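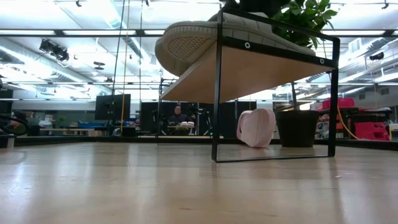
Household Chores Study: Call for Participants

Can a machine tidy your front hall yet? Sometimes, slowly, and with a lot of opinions from us about where a slipper ought to live. We'd love your opinions too!

The Povemness project at Raren is looking for 54 adults from Avville and nearby to help us find out which everyday chores robots can handle and which ones still defeat them. Shoes are our current obsession. A sneaker on a shelf with its toe poking over the edge, a pink slipper tipped on its side underneath, a plant pot right beside it: you'd sort that out on your way to the kettle without thinking. For a robot arm it's a proper problem, and a really interesting one.

What you'll do

You'll come in for 2 sessions. In the first you tidy, fold, stack and put away the way you would at home (there's no right answer, and messy people are very welcome). In the second you watch the robot have a go at the same jobs, tell us when you'd step in, and score the result. Would you leave it like that if your mother-in-law was coming over? That's the kind of judgement we can't get from a sensor.

Each session runs 2 hours, with a tea break and decent biscuits.

Who we're after

Anyone 18 or over who does at least some of the housework. Shop staff, cleaners and people who stock shelves for a living, please put your hand up, as the Pons part of the study covers shop-floor work and we're short of people who know it. No technical background needed. If you have trouble bending or lifting, tell us and we'll set the tasks at bench height.

You'll receive a grocery voucher after each session, and we cover parking or bus fare. You can stop at any point and keep the voucher.

How to join

Send a short note to Sunita Pal, study coordinator, through the Raren contact form with "Povemness" in the subject line. Let her know which chore you'd hand over first and whether days or evenings suit you. Closed-toe shoes in the workspace, please.

Sign-ups close Sun 25 September.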